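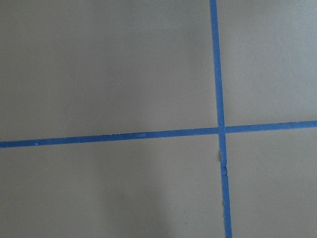 *Department of Everyday Design, Dreltoton College · Shared Surfaces Group*

**Figure 3.** Two strips of blue painter's tape crossing on a matte gray surface. The strip running up and down is wrinkled just below the crossing.

## 4.2 Crosses, and what becomes of them

Of all the marks we met while working through the shared rooms at Cededberg, the tape cross is the one we grew fondest of, and we hope the reader will forgive us for giving it a section of its own. The Plodumeo survey recorded 1189 temporary marks in 11 rooms, and 152 of them were crosses in the sense set out in Section 2, meaning two strips of tape laid one over the other so that the place where they meet can be used as a point. Corners, single lines, boxes and the many little tabs that people stick down and then write on are treated in Sections 4.3 and 4.4.

A cross is a very quick thing to make. You pull off one length, press it down, pull off another, and press that down over the first, and unless you are in a fussy mood you will probably not reach for a square. We had expected, when we drew up the coding sheet, that right angles would matter a good deal, and we even gave them a column of their own (it stayed in through the pilot and was dropped in May, after some discussion). The people who used the rooms were quite happy with a cross that leaned. Figure 3 is a good example of the sort we mean: one strip drifts a little to the side as it goes and the other climbs gently across it, and the result is slightly skewed, yet there is no trouble at all in seeing where the two of them meet. For setting a box down in the same place twice, or for telling a colleague "put it on the cross," this is plenty.

Where the strips overlap, the tape is doubled, and with painter's tape that small square often looks a shade darker than the arms. Several of our interviewees mentioned this without being asked, and one of them called it "the button," a word we liked so well that it crept into our own field notes and is used in Table 5. The button in Figure 3 also carries a tiny dark dot near its top edge. We coded spots of this kind as *blemish, origin unknown* wherever we had only the mark itself to go on, and we would urge anyone repeating the survey to do likewise, however tempting it may be to read a pen point or a careful measurement into them.

Wear was the other thing we looked at closely, and it took us far longer than we had planned. We used the four-step Kragh scale, in which 0 is a strip lying flat with clean edges and 3 is a strip that has come away over more than half its length. It is a kindly scale, easy to teach and easy to argue over. Its one weakness, for our purposes, is that it asks for a single score for the whole mark, and crosses so seldom wear evenly. In Figure 3 the strip that runs from side to side has straight, clean borders along most of its length, while the other is creased or torn just under the crossing, where it lifts slightly and shows a few small pale flecks, with an uneven edge on the left. Farther down that same strip there is a small darker fleck as well. Scored as one mark, this would be a 1, and a reader of the table would never guess that the trouble sat in one short stretch beside a button that is still perfectly usable.

We therefore scored each arm separately, counting outward from the overlap, and kept the highest of the four as the score for the cross. This gave us a great many more numbers to look after, but it also let us ask the question we cared about, namely whether people replace a cross when its middle goes or when its arms do. The interviews lean toward the middle. A ragged arm was described to us again and again as "fine" or "ugly but fine," and people would cheerfully press it back down with a thumb and carry on, whereas a lifted button was a reason to go and find the roll. The scores by arm are given in Table 5, with the scores for tape corners alongside them for comparison.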